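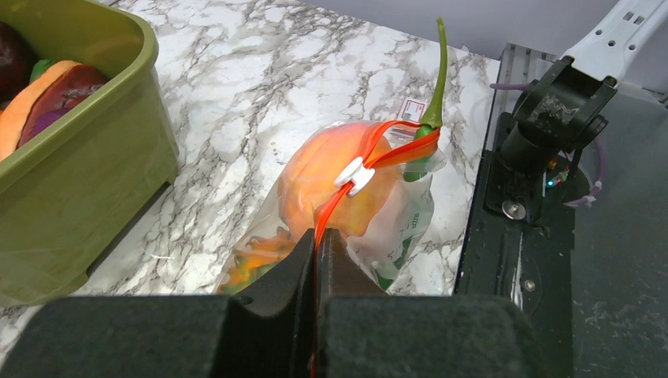 Wrist view, ribbon between the closed fingertips.

Cell inspection checklist, bag-handling study
Site: Odbridge lab, cell 8
Date: September 18, 2019
Inspected by: Irena Czerwiński

1. Emergency stop, both arms – OK. Tested before power-up and again with the arms live.

2. Rail bolts – OK. Torque marks line up.

3. Cable slack at wrists and elbows – OK. Recheck after the next 200 trials.

4. Speed limit in shared zone – set to 145 mm/s. Matches the Horon protocol.

5. Grip force cap – FIX. The left arm still had the August value. Reset and logged.

6. Produce set and bin – OK. Bin stays at the back of the table between trials.

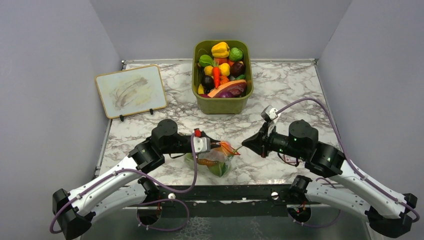 Can results from before the force cap was reset still be used?
They can be used for success rate, but leave them out of the force comparison.

7. Trial log – OK. Over 900 entries, all with a start pose. The Brineck baseline runs are in a separate folder.

8. Walls and floor – minor. Wipe down before the next session.

Cleared for two-arm trials once item 5 is countersigned.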